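Equipment Planning Gallery: Small Parts Station, Phase 2

Posted 14 September 2021 by Hemi Tipoki

Pictures and notes from the small parts station are collected on this page for anyone preparing a purchase request against the same budget line. The station is used to record hand-guided gripper work on fasteners. Prices are per unit, before tax and freight.

The request for October covers a second station. Two suppliers quoted on the gripper pair. Drunia came in at 678 dollars per handle, cable included. Jurkex was lower on the handle but charges separately for the mounting plate and a spare set of jaw tips, and the totals ended up close. We went with Drunia on lead time.

Storage and furniture are minor items. The parts organizer is catalog stock from Hokmont. The table is budgeted at 292 dollars, delivered flat. Allow a further 300 dollars for cable, fasteners and replacement jaw tips — the first station was approved without this line and had to borrow from maintenance.

Items not in the quote: floor rail, lighting, and operator hours. Operator hours are the largest cost over the life of the station and should be shown on a separate sheet. The Namboodiri cell used a flat monthly figure, and it was hard to audit afterward.

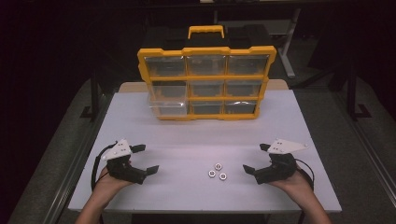 Sorting task, three metal nuts on the white tabletop. Both grippers open, nine-drawer organizer at the back with the lower left drawer pulled out.

Planning note: one organizer per station. Specify clear drawers on the order form, and confirm the outside dimensions against the table depth before release. Send changes to the parts list to Hemi Tipoki.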